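Materiales > Edición literaria > Segunda parte > Capítulo 7

Capítulo 7. La colección: cómo ordena sus libros una editorial

Tiempo de lectura: 7 minutos

Utilizamos cookies propias para recordar en qué capítulo se ha quedado. Si sigue navegando, entendemos que acepta su uso.

En los capítulos anteriores se ha seguido el recorrido de un libro suelto: la lectura del original, el contrato, la corrección, la composición y la salida a librerías. Pero casi ningún libro se publica suelto. La mayoría aparece dentro de una colección, es decir, de un conjunto de títulos que comparten nombre, formato y cubierta, y que responden a un criterio de selección más o menos declarado. Este capítulo trata de ese conjunto. Se ocupa primero de qué es una colección y de qué la distingue de una serie; después, de las decisiones materiales que la hacen reconocible; y por último, de los problemas que plantea mantenerla abierta durante años.

7.1. Colección, serie y biblioteca

Los tres términos se usan a menudo como sinónimos, también dentro de las propias editoriales. En este manual se distinguen así.

Una colección es abierta. Reúne obras de autores diferentes y no tiene un final previsto. El lector puede entrar por cualquier título y no necesita conocer los demás.

Una serie supone continuidad entre los volúmenes. Puede ser de argumento, como en una saga familiar, o de personaje, como en muchas novelas policiacas. El orden importa, aunque cada entrega pueda leerse por separado.

Una biblioteca, en el sentido editorial de la palabra, agrupa la obra de un único autor bajo un diseño común. Suele crearse cuando la editorial ya tiene los derechos de varios títulos y quiere mantenerlos disponibles a la vez.

Las fronteras no siempre son claras. Una misma novela puede pertenecer a una serie por su argumento, aparecer en una colección general en su primera edición y pasar después a la biblioteca de su autor. En la ficha del libro conviene registrar los tres datos en campos separados. Cuando se mezclan en uno solo, las librerías reciben información contradictoria y el título acaba en un estante que no le corresponde.

7.2. El criterio de selección

Toda colección parte de una regla, escrita o no. Puede referirse a la lengua de origen, a la época, al género, a la extensión o al tipo de lector. Inine, la editorial que servirá de caso principal en este capítulo, empezó con una regla muy sencilla: novelas traducidas, de menos de 186 páginas, no publicadas antes en español. El límite de páginas se fijó por razones de coste. El precio de la traducción y el del papel dependían directamente de él, y permitía vender todos los títulos al mismo precio.

Con el tiempo la regla produjo un efecto que no se había buscado. Los lectores asociaron la colección con un modo de leer – una novela en uno o dos días – y empezaron a comprar títulos de autores que desconocían por completo. El nombre de la colección pesaba más que el del autor. Es una situación cómoda para el editor, pero tiene un coste: cuando Inine quiso incluir una novela de extensión mucho mayor, las ventas fueron bajas y las librerías la devolvieron antes de lo habitual. El mismo libro, reeditado fuera de la colección y con otra cubierta, funcionó mejor.

El caso de Fundine es el contrario. Su colección principal nació sin regla expresa y creció por acumulación. Cuando la editorial hizo inventario, tenía 95 títulos vivos bajo el mismo nombre: cuentos, diarios, poesía, dos libros de cocina y una historia de los molinos de agua. Ninguno era un mal libro. Sin embargo, los comerciales no sabían cómo presentar el conjunto en una visita de quince minutos, y las reseñas rara vez mencionaban la colección. Fundine la dividió en tres, renumeró los títulos y dejó fuera de catálogo los que no encajaban en ninguna.

7.3. La numeración

Numerar los volúmenes parece un detalle menor y no lo es. El número en el lomo invita a completar la colección y facilita el pedido. También fija un orden que más tarde resulta difícil de corregir. Si un título se retira por vencimiento de derechos, queda un hueco, y el lector que colecciona lo percibe como una falta.

Existen tres soluciones habituales:

– Dejar el hueco y no reutilizar el número.
– Asignar el número a un título nuevo. Es la peor opción desde el punto de vista bibliográfico, dado que en los catálogos de las bibliotecas aparecerán dos obras distintas con la misma referencia.
– Suprimir la numeración visible y conservarla solo como dato interno.

Manalo, que publica teatro, sigue la primera. Su catálogo salta del 89 al 91, y la casa lleva años contestando a la misma pregunta: el número 90 fue una comedia cuyos derechos volvieron a los herederos antes de que el libro llegara a imprenta. El volumen no existe, pero figura en algunos repertorios porque el anuncio de la novedad se había enviado con antelación.

Tampoco es obligatorio comenzar por el uno. Hay colecciones que incorporan el año o una letra, y otras que continúan la cuenta de una colección anterior. La de bolsillo de Durnen arranca en el 1401 porque hereda la numeración general de la casa. Para el lector es un número arbitrario. Para el almacén supone una ventaja evidente: cada volumen tiene una sola referencia, sin prefijos.

7.4. Formato y cubierta

El formato condiciona todo lo demás. Una vez elegido el tamaño de la página, quedan acotados el cuerpo de letra, el número de líneas y, por tanto, la extensión de cada obra. Cambiarlo a mitad de camino rompe la alineación en el estante, y muchos lectores lo consideran una falta de respeto a lo que ya han comprado.

En la cubierta hay que decidir qué elementos son fijos y cuáles varían. Los fijos suelen ser la posición del título, la tipografía, el logotipo y el diseño del lomo. Los variables, el color y la imagen. Una proporción excesiva de elementos fijos hace que los libros se confundan entre sí: el lector no recuerda si ya tiene el azul o el verde. Una proporción insuficiente impide reconocerlos como parte de un conjunto. La prueba más sencilla consiste en colocar juntas varias cubiertas, a dos metros de distancia, y comprobar dos cosas: si se ve que pertenecen a la misma colección y si se distingue una de otra sin leer los títulos.

En cuanto a las imágenes, la tendencia de las colecciones de narrativa breve ha sido emplear fotografías de objetos corrientes y superficies domésticas, sin relación literal con el argumento.

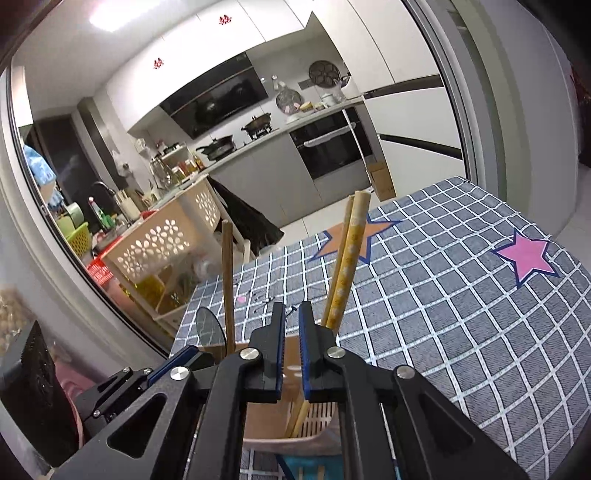
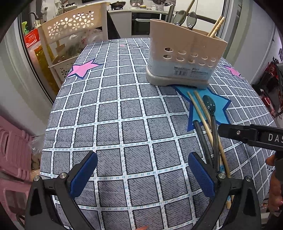

Fig. 7.1. Portautensilios beige con tres palos largos (primera fotografía) y mesa con mantel gris de cuadrícula blanca y estrellas (segunda).

Cualquiera que sea la fuente de las imágenes, los permisos deben solicitarse para toda la vida de la edición, incluidas las reimpresiones y el formato digital. Un permiso limitado a la primera tirada obliga a negociar de nuevo cuando el libro se agota, que es precisamente cuando hay menos tiempo.

7.5. Términos que se usarán en el capítulo

Fondo: conjunto de títulos publicados que la editorial mantiene disponibles.

Título vivo: el que puede pedirse y servirse en el plazo normal.

Cabecera: nombre de la colección tal como aparece en cubierta y portada.

Plan de colección: documento interno con los títulos previstos, el orden de salida y el presupuesto de cada uno. Se estudia en el apartado siguiente, a partir del primer plan anual de Inine, que preveía una novedad cada dos meses y ninguna en agosto.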